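How to separate beans from rice with two plates

Written by Marietjie Mnguni, Apr 27, 2019

In my kitchen in Butberg the jar of dry beans stands next to the jar of rice, and sooner or later one falls into the other. A sieve can do the work if you have one with the right holes. I do not have it, so I use two plates. The same method is good for picking over rice before you cook it.

What you need

Two shallow plates with a raised rim
A table with a smooth top, if possible a light one
A dry cloth

Dinner plates are better than soup bowls. In a deep bowl the grains lie on top of each other and the beans hide under them.

Preparing

1. Wipe both plates and dry them well. Rice sticks to a damp plate and then nothing will roll.
2. Put a small amount of the mixture on the first plate. One or two spoons are enough – the rest can wait in the jar.
3. Place the second plate close to the first, on the side of the hand you write with. It may go a little under the rim of the first one, so that a bean has only a short way to fall.

Moving the beans

4. Lift the first plate by its rim with your free hand and tilt it slowly. Beans that are round start to roll before the rice, which lies flat and moves late.
5. Help the last beans over the rim one at a time. Do not push the whole heap, or the rice will come too.

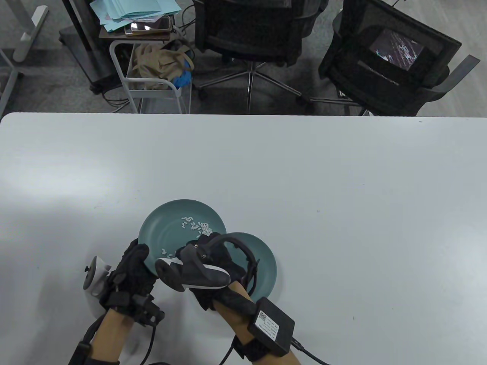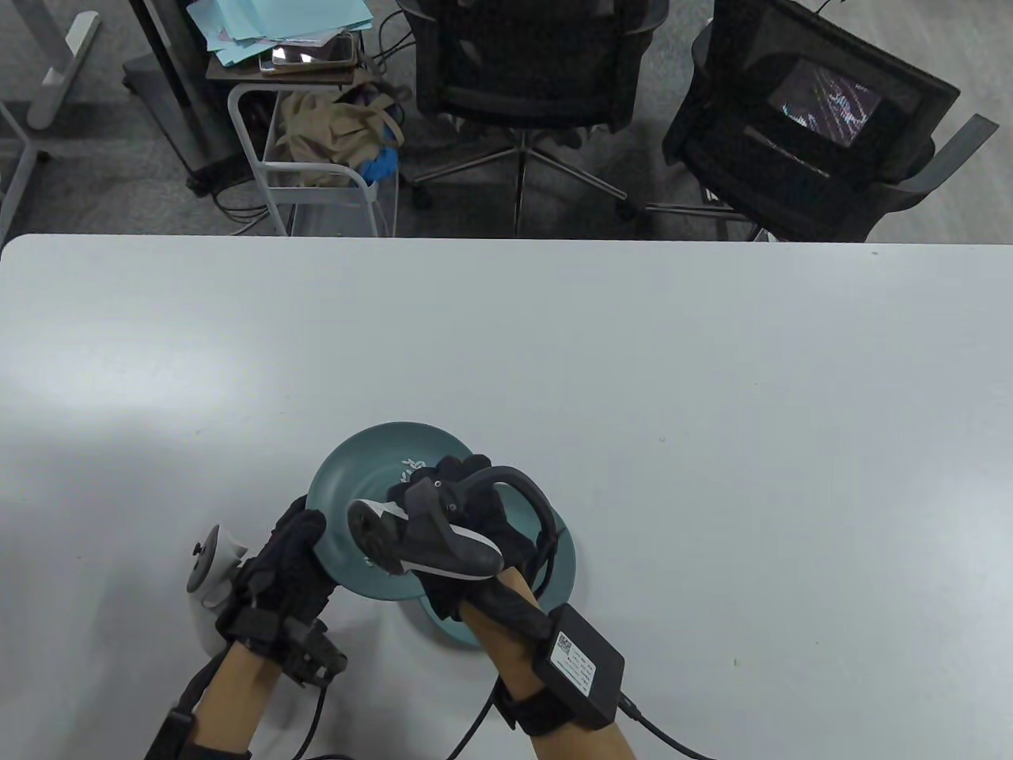
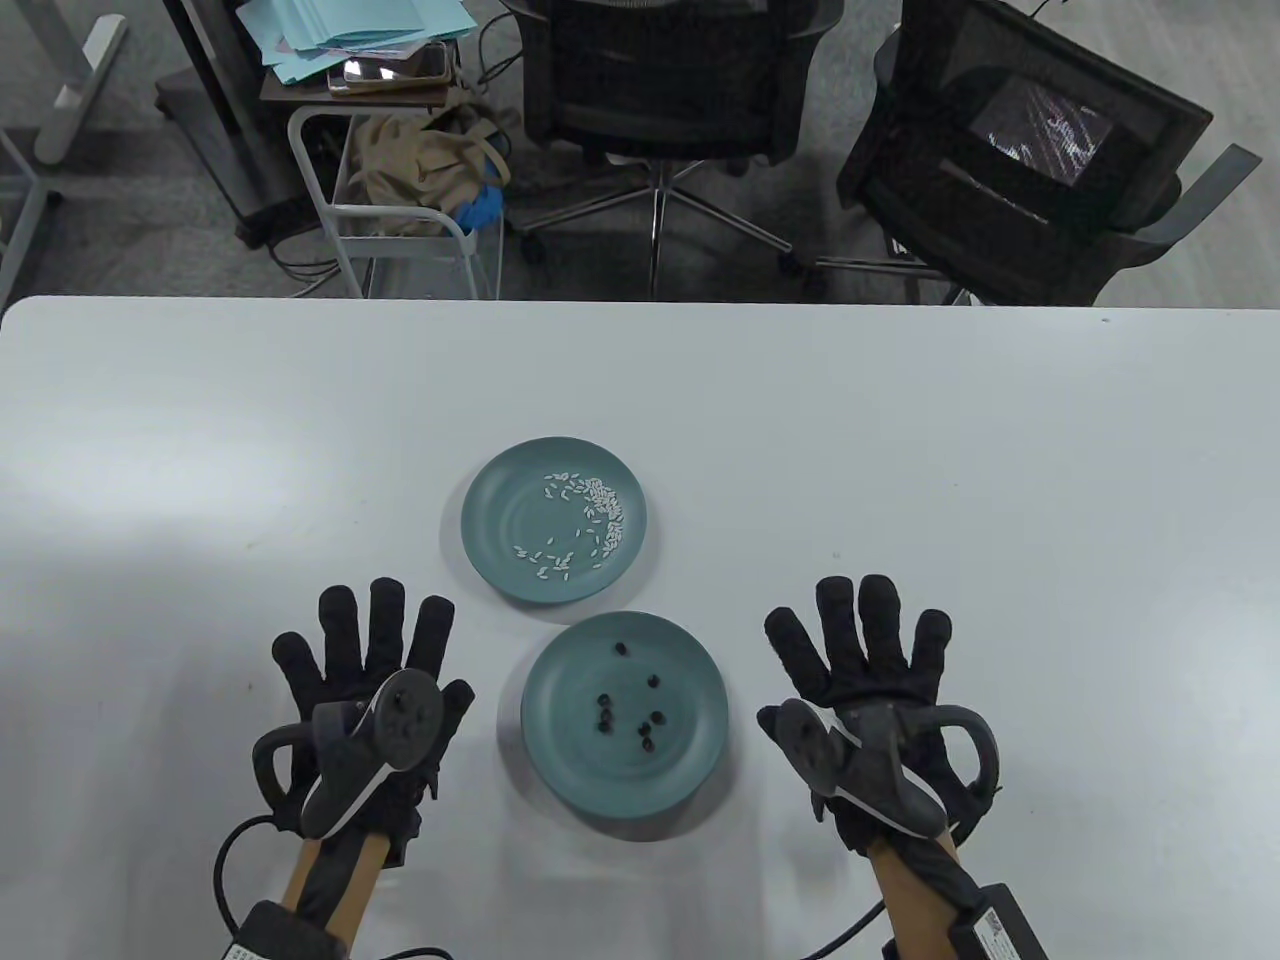
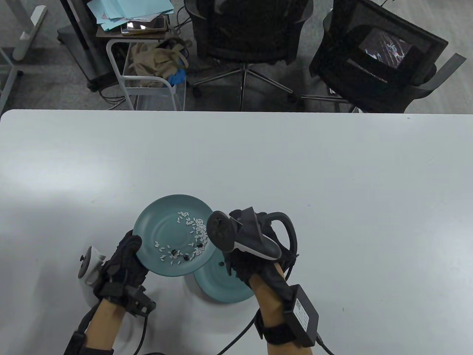

The same kind of plates each time. In the third picture the rice is on the upper plate and the beans are on the lower one.

Checking

6. Put the plate with rice flat on the table and spread the grains into a thin layer with a finger. Dark beans are easy to see. For white beans you must look more slowly, and I turn the plate once.
7. Look also at the other plate. If a few grains of rice went with the beans, pick them out by hand.
8. Empty both plates into their jars and take the next portion.

If the rice slides too early

Your tilt is too steep, or you have too much on the plate. Lower it, shake it gently from side to side and begin again. My neighbour Lerato Modise keeps the plate flat and takes every bean with her fingers. It is slower, but with long flat beans I also do it her way, as these do not roll well.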